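Clamping small frames: notes on the divided tray

The piece on the board this month is a small two-by-two frame made of light wood strips. Each strip is narrow, so clamping pressure has to go through something thicker. I use a cube of scrap under the frame and a cast-iron C-clamp lying on its side. 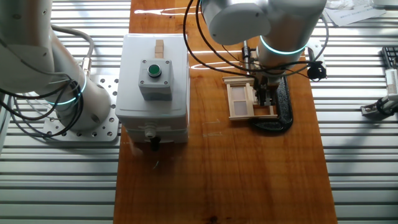
Clamp, frame and the green button on its box.

The clamp is an old Szűcs that Győző Dobos sold me in July. Its screw is long for this work, and the T-bar needs clear space to turn. I set the clamp first, then the block, then the frame, and tighten a quarter turn at a time. If a joint starts to open, back off and move the block closer to the corner. 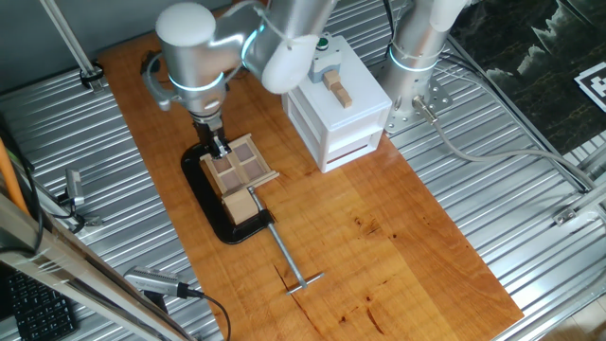
Glue is the Rostel 40, applied with a brush. Open time is short. Four joints per session is my limit before it starts to skin over.

The plank has had three coats of Femedel varnish. Squeeze-out lifts off the finish with a plastic scraper, so I have stopped using wax paper. Knots and cracks don't matter on a work surface if the area under the clamp is flat.

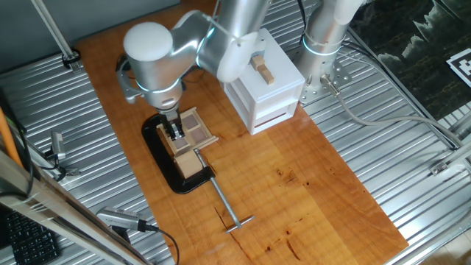 Ebere Igwe asked about clamp marks. I get a faint line on softer stock. A damp cloth and 109 seconds under a warm iron raises most of it. Sanding comes after that.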